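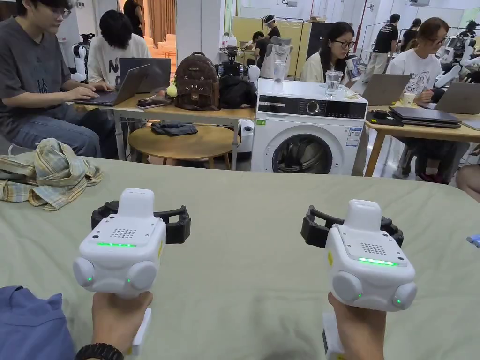

Home Skills, Unit 11: Folding Shirts on a Big Soft Surface

Welcome back! Today we get to my favorite unit in the whole course. A bed or a wide covered table is the best folding spot in most homes, and you'll see why once you stop fighting a tiny countertop.

Before you start

Pull the cover as flat as it will go. Wrinkles underneath make it hard to tell which creases belong to the shirt. Pick one garment to work on and push the others to the far side. Phones, cables and small boxes can go somewhere else entirely!

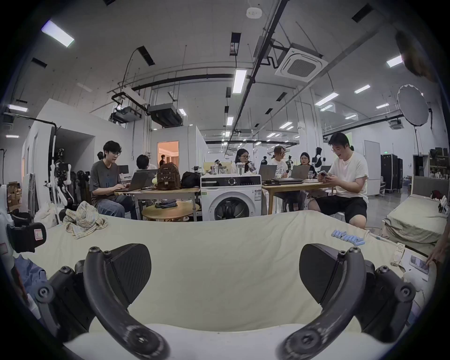
Cotton slides around on a loose sheet, so keep your pulls short and low. If the sheet comes along with the shirt, let go, smooth the sheet and start over. Everyone does this at first (I still do).

Part A: Opening up a crumpled garment
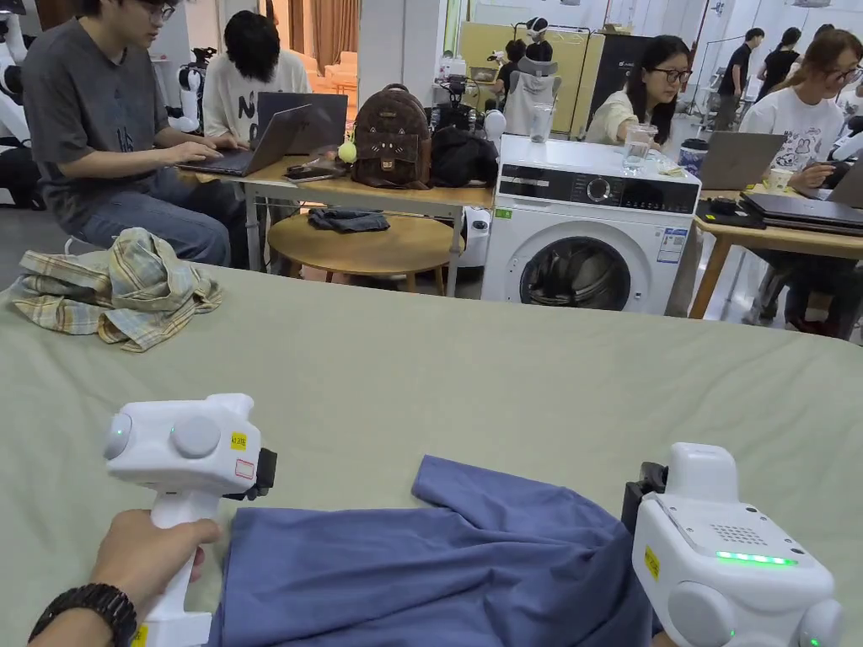
Course notes, Fesness Home Skills Program
28 November 2018

Find an edge before you do anything else. A hem is great, a collar is fine, and a sleeve will fool you every time. Hold the fabric down with one hand and lift the loose flap with the other. Lay it outward, then look for the next edge.

Part B: The near hem

Take the hem at two points, well apart, and draw it toward you until the creases start to run away from your hands. Now go around and ease the far side out too. 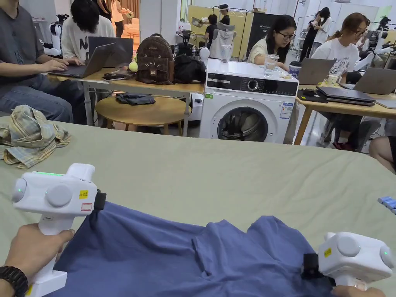 Fig. 4. Blue T-shirt held at the near edge, creases still to be worked out.

Practice for next time

Fold one T-shirt and one button-up, 11 times each. Write down which edge you found first. Bring the sheet to the Zillside room, and bring the button-up too, we're doing collars!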